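Warehouse and Laundry Floor Chat > Machines and New Kit

Thread: Folding arms at our place, what has changed for the rest of us

millrace_tam
We are a linen and workwear laundry at Drurutside, mostly hotels plus a few sports clubs. In January they put two folding arms in the finishing room and I said I would report back once we had lived with them for a bit. 14 of us work on the finishing side. No jobs have gone so far. What has gone is the order of the day. We used to fold to the end of a cage and then have a chat and a stretch. Now the arms set the pace on T-shirts and small stuff, and we do sheets, fitted items and anything with a zip. Happy to answer questions.

pegbag
Has your rate changed? Ours got rewritten the week the machine came in and the union rep had to get it put back.

millrace_tam
Not on paper. But the supervisor has a screen now with items per shift on it. The best shift so far was 2,248 pieces for the whole room, people and arms together, and that number gets mentioned a lot.

Carketti_nights
We had a trial of something similar and it was sent back. Fine with tea towels, hopeless with anything soft that had been bundled up. A person shakes a shirt once and it's open. The arm picked at it and picked at it. I would be surprised if yours is any different.

millrace_tam
It is slow on shirts, I won't argue. Slower than me by a long way. But it doesn't need to be quick if it runs through our breaks. It takes hold of an edge with the tips and goes from there. Two from our place so you can see how close the work is. 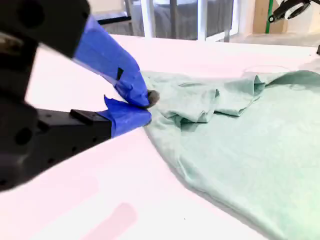
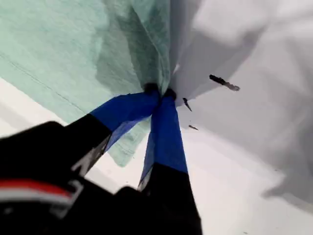 Blue tape on the fingers and green cloth in the tips, both pictures. The second one has white fabric in it as well.

pegbag
Is the tape part of the machine or did your lot put that on?

millrace_tam
Ours. We go through a fair bit of it. One of the day shift has ended up as the person who strips and re-tapes the fingers, and that is one of my complaints. It isn't in her job description and she gets nothing extra for it. She's good at it, so it keeps being her.

Carketti_nights
That's exactly what happened at ours. The machine makes small jobs and they land on whoever is standing nearest. Taping, wiping, pulling out the ones it has made a mess of. None of it goes on the screen.

old_calender_hand
I will say something on the other side. I did 18 years on a folding table and both my wrists are finished. If an arm had taken the T-shirts off me for half of that I would have kissed it. People talk about losing the work as if the work was nice.

pegbag
Fair, but did the ones at Drurutside get lighter work or just different work? Sheets are heavier than shirts.

millrace_tam
Different. Two people on a king size sheet is fine. Doing it all day without the shirts in between is not. The shirts were our rest, if that makes sense. I've asked for a rota that puts people back on small items for part of each shift and I'm told it is being looked at.

old_calender_hand
Then it's the rota that's wrong and you should blame the rota.

Carketti_nights
The rota is like that because of the arms. You can't split them up that neatly.

grerkorora_fitter
I look after the kit at the Grerkorora site, so take this as coming from the maintenance side. Look at the second picture, right of where it has hold. There are some small dark bits lying on the white. Can't tell what they are from that. If anything hard ever ends up in a folded sheet the customer will send the whole cage back, so who checks the table between items?

millrace_tam
Good question and I don't have a good answer. When we folded by hand you just brushed it off without thinking. I will raise it at the meeting on 9 October 2025 along with the taping.

grerkorora_fitter
Get it written down as a task with minutes against it. We did that for cleaning down and the target was dropped a little to cover it.

pegbag
Ask about training too. At Pilkington Street they only trained the supervisors to restart the thing, so every stop meant waiting.

millrace_tam
Same with us at first – four of us can restart it now and I'm one. It is a red button and a menu, there's not much to it. I'll post again after the meeting.

Carketti_nights
Do. I still think it goes back in a van by spring.

old_calender_hand
I don't.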